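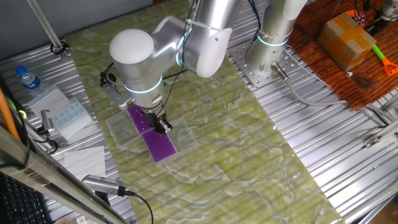
Dong-hyun Maeng wrote in under the September newsletter: Our school is starting an after-hours robotics club next term and we can stretch to one practice kit, so is the Tillatov tray set any good for beginners, or will they be bored with it in a fortnight?

Well, Dong-hyun, I started typing you a quick answer and it has grown into a full review, so put the kettle on. I help run the Tuesday night group at Nurham, mostly Year 10s and 11s with a few older ones who never quite left (we're very glad of them), and we've been using the Tillatov set all term.

What you get

Clear shallow trays and purple rectangular pads, for the most part. There are 20 pads in the set, plus a booklet of tasks that starts with "pick up a pad and put it down again" and works its way up to laying pads into trays at odd angles. We paid $168 from Manninen, delivered, and it arrived the same week, which for anything robotics-related out our way is close to a miracle.

I'll admit I was a bit sniffy when I opened the parcel. Trays and pads! I've bought fancier things for the kitchen. But the kids had it on the bench that night and I had to shoo them out at closing time, so there you go.

Working with it

The early tasks suit a two-finger gripper beautifully. A flat pad asks for a decent grip and a sensible approach height, and then the rim of the tray punishes you for being sloppy about where you let go. Our newer students learnt more about approach paths from one evening of bumping tray rims than from the whole slide deck I'd so lovingly prepared. (I have retired the slide deck.)

The purple is a good choice too. It shows up strongly against our green and white marbled mat, and the students who look after the vision side were pleased to have something that didn't blend in.
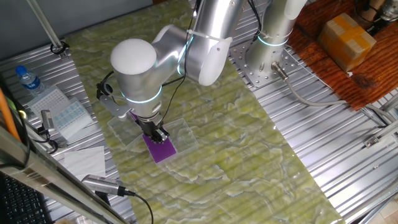 Gripper closed on a purple pad, over one of the clear trays.

The clear trays are another story, and I go back and forth on them. They catch the overhead lights, and so does our mat, and between the two the group's first go at finding tray edges with a camera was a pretty dismal night. Dorian Riviere reckons that's the best thing in the box, and had the students drawing up lighting plans on butcher's paper for a good hour. I can see his point. Still, if your lot are brand new, I'd tape a coloured border around the trays for the first month and spare everyone the heartache.

The booklet is cheerful and well organised up to the halfway mark. After that the steps get skimpy. The task with trays set side by side on a slant is a ripper, easily our favourite, but it gets four lines of instruction and a diagram that Dorian and I read in opposite directions. We ended up writing our own sheet for it, and you're welcome to a copy.

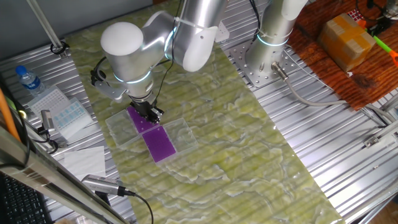
How it's holding up

The back cover promises 1000 placements per pad before wear matters. We haven't kept a tally and I'm not about to start, but the pads are still going strong after a term of teenagers. The trays do pick up fine scratches if you stack them bare, so slip a sheet of paper towel between them when you pack up.

Compared with the Rarnumetti set

We had a lend of the Rarnumetti blocks last year. They're chunkier and far more forgiving, and for primary-aged kids I'd go that way without blinking. Our older students had them worked out in 2 sessions, though, and then started building towers for the fun of knocking them over. The Tillatov tasks have kept them at it a good deal longer.

Would I buy it again?

Yes, I would, and I'd ask for spare trays in the same order. Four stars from me, with the missing one going to the back half of that booklet. As for your fortnight, Dong-hyun, ours are still arguing over whose turn it is. Drop me a line once you've got your start date and I'll send our task sheets across.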